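Setting up your worm bin, part 3: bedding, first feeding and the first month
28/09/2024
By Ardalan Nouri

By now you should have your stacked trays put together and sitting somewhere shady (if you skipped that, go back to part 2, I'll wait). I run a Danside three-tray bin in my garage and I've set up a few more for friends and family, so this is the way I do it. Your bin may look a little different but the steps carry over fine.

Before you start

You'll want a big bucket, a stack of newspaper or plain brown cardboard, a block of coconut fiber if your kit came with one, a handful of garden soil and your worms. Red wigglers, please! The fat ones you dig up in the yard like to burrow deep and they won't be happy in a tray.

CAUTION: Don't open the worms until the bedding is ready. They can sit in their bag in a cool room overnight, but not in a hot car.

Making the bedding

1. Put the coconut block in the bucket and add 3 quarts of water. Let it soak until it falls apart when you poke it. Mine always has a hard lump in the middle, so I break that up by hand.

2. Tear the newspaper into strips a finger or so wide. This takes longer than you think, and it's a good job to hand to a kid. Skip the glossy inserts and peel any tape off the cardboard.

3. Soak the strips, then squeeze them out hard. You want them to feel like a wrung-out sponge. If water runs down your wrist, squeeze again.

4. Mix the strips, the coconut fiber and the garden soil together. The soil is there for grit — worms don't have teeth — and one handful is plenty.

5. Lay a single dry sheet of newspaper across the bottom of the lowest working tray, then fill the tray with bedding until it's 5 inches deep. Fluff it up, don't pack it down.

NOTE: The lowest working tray is the one right on top of the drip pan. The drip pan itself stays empty. I put my first bedding straight into the pan and had to scoop it all out with a soup ladle.

Adding the worms

6. Make a shallow dip in the middle of the bedding and tip the worms in, along with whatever they traveled in.

7. Leave the lid off and a light on over the bin for 2 hours. They'll head down to get away from the light. A few slow ones are normal.

8. Cover the bedding with a damp sheet of newspaper and put the lid on.

For the first few nights some of them may try to climb out. Kamran Shojaei, who got me into all this, told me to keep a lamp on nearby until they settle, and that has worked for me every time.

First feeding

9. Wait 3 days. I know, you've got a bowl of scraps on the counter and you're dying to use it. Wait anyway.

10. Bury one small handful of chopped scraps in a corner. Melon rind, carrot peel, coffee grounds and lettuce are all good starters. Next time use a different corner and work your way around the tray.

11. Don't add more until the last lot is mostly gone.

CAUTION: No meat, dairy, oil or salty leftovers. Go very easy on citrus and onion. If the bin starts to stink, pull out whatever's rotting, mix in dry strips and stop feeding for a week.

Checking moisture

The cheap way is to grab a fistful of bedding and squeeze. One or two drops is right. I also use a Zivow probe meter, mostly because I like gadgets, but wipe the tip before you trust the reading or it'll tell you everything is soaking. Too dry, mist it with a spray bottle. Too wet, add torn cardboard and prop the lid open a crack for a day.

Drain the pan through the little tap every week. I don't pour that liquid on anything I plan to eat — it goes on the shrubs out front.

When to add the second tray

Mine took 38 days to get there, and that was in April with a pretty cool garage. You're ready when the bedding has gone dark and crumbly and the level is touching the bottom of the next tray up. Set the new tray directly on the surface, give it fresh bedding, and from then on put all the food up there. The worms will move up through the holes on their own. 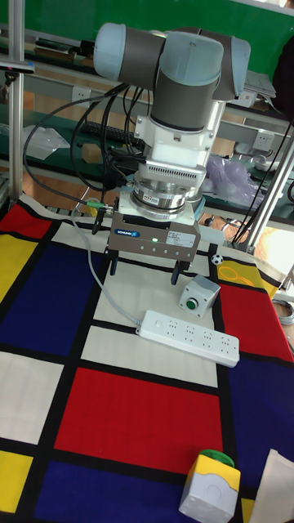 Go slow with that first meal in the new tray, though, and keep it to one handful just like before. Plenty of worms will still be down below finishing their old bedding, and that's fine. Leave the bottom tray alone until they've thinned out, and then we'll get to harvesting in part 4.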